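Verkness digester clears county review

The Verkness manure digester got its last county permit in October, and site work is set to begin once the ground is firm enough for trucks. Pranano, the developer, plans two covered tanks on 60 acres north of the rail spur.
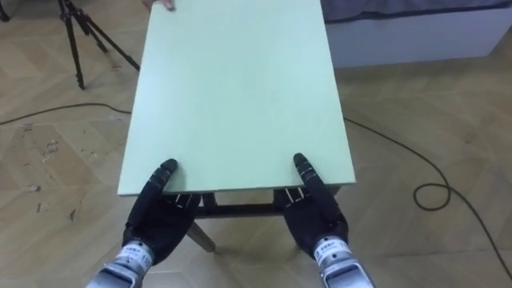 Four dairies have signed supply contracts so far, the smallest milking 108 cows and the largest 500. Manure will be hauled in daily and the separated solids sent back as bedding. Farms keep the right to the liquid for their own fields – a point that held up the contracts through most of the summer. Gas will be cleaned on site and piped to the Statport line.

Hauling is still the open question. Pranano will pay for it the first two years, and after that the cost is split by load.

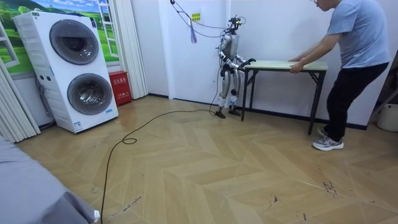

Chin-lung Hsueh wrote in to say the split should go by distance as well, as the Choi road farms would otherwise be carrying the cost for everyone closer in. Pranano has agreed to put distance on the agenda for the next supplier meeting, 7 p.m. at the grange hall.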